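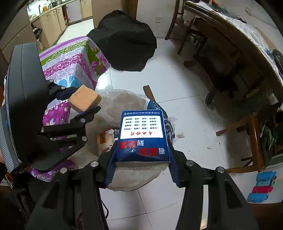 Skolport Home Manipulation Group | Team encyclopedia

Two-gripper house rules

The two-gripper house rules (most of us say "the Teren rules", after the project they were written for) are the set of working habits we follow when recording household jobs with a pair of hand-held grippers. They cover packing, sorting, rolling, folding and clearing up in ordinary homes. I wrote the first version and I still look after this entry, so if it reads like me talking, well, it is me talking.

Background

Teren began with single-gripper work on a bench, and the rules back then fitted on a sticky label. Then we moved into people's kitchens and front rooms and wanted both hands going at once, and the label wasn't enough any more! My first full draft had 25 rules. Far too many. People kept the booklet in a pocket and never opened it, so I cut it down to 11, and those have held up pretty well. Robles, our sister project, uses the same list with a couple of changes I mention further on.

Setting up

Leave the home as it is. I know the urge to tidy (I have it badly), but a patterned cloth stays on, the chairs stay where the family keeps them and the cooking pots stay on the hob. We only move something if a person could trip on it or if it's private. Letters, medicine labels and family photos get turned over or put in another room before anything is switched on, and the householder has the last word on what counts as private.

Cables are the one thing I'm strict about. Walk the floor where you'll be standing and look for anything that can catch a foot or hook a linkage. Check both sets of pads too. If a ribbed pad has dust or fluff in it, wipe it and let it dry.

Handling things

Soft packets are where beginners come unstuck. A pack of tissues wants just enough squeeze to stay put, and if the wrapping is starting to fold in under the pads you're already past that. Hold it low on the sides and keep the trigger steady. Sponges are far more forgiving, so I like to start new people on those and let them feel the difference.

Only one gripper goes into a bag at a time. The other one waits outside the opening, with its object if it has one, until the first has let go and come clear. I'd call this the most useful rule of the lot. Two sets of linkages inside a carrier bag will find each other, and they'll take the handles with them.

Put things down before you let go of them. Dropping from a height looks quick, but a dropped item lands however it likes and the next person copying your style will drop it from higher still. If you do fumble something, carry on, pick it up with the gripper and finish the job. Fingers stay out of it. Runs with a fumble in them get the tag "recovered" and are kept, and I'm rather fond of them.
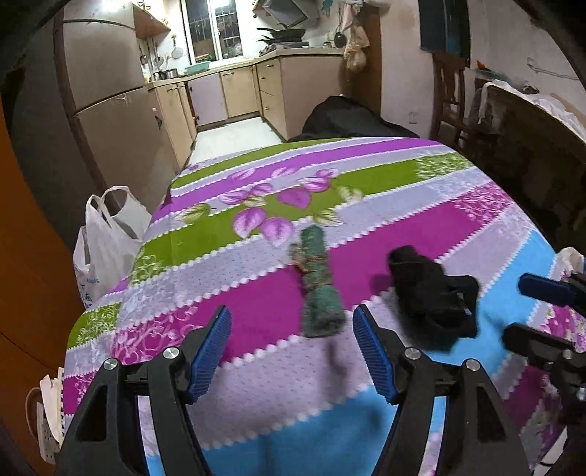 Clothing and other cloth bundles get their own paragraph in the booklet, mostly on account of cords. Anything tied, wrapped or drawstringed should be approached from the sides with the fingers open wide, closing on the cloth and leaving the loops alone. A loop over a fingertip is a stop. Say "stop" out loud, lower the bundle to the nearest surface, free it by hand and begin a new run. Please don't shake it off (I have tried, it makes it worse).

Stopping and breaks

A stop belongs to whoever calls it, householder included, and it doesn't need a reason. We break after every 25 runs, or sooner if wrists are sore. Evening visits are fine if the family prefers them, but we pack up by 9 pm.

Labelling

Write the run note straight after the run, in plain words: what was moved, from where, to where, and whether it was recovered. When I went back through our first batch of over 300 runs, 279 had notes I could follow. The remainder said things like "bag thing again", and some of those were mine.

Differences at Robles

Robles lets both grippers into wide, rigid containers, such as basins and crates, so long as the operators agree on a side each beforehand. They also log runs on the Tradell sheet, where "recovered" is split into "regrasped" and "repositioned". I can see the appeal, but I haven't adopted it for Teren. If you're working across both projects, use the sheet of the project that booked the visit.

Still open

We have no settled rule for very thin items lying flat, such as a single sheet of paper or an empty bag. At the moment I slide them to a table edge and take them from there. If you've got a better method, add it under this heading and put your initials next to it.

See also: Pad cleaning; Talking to householders; Tradell sheet; Run notes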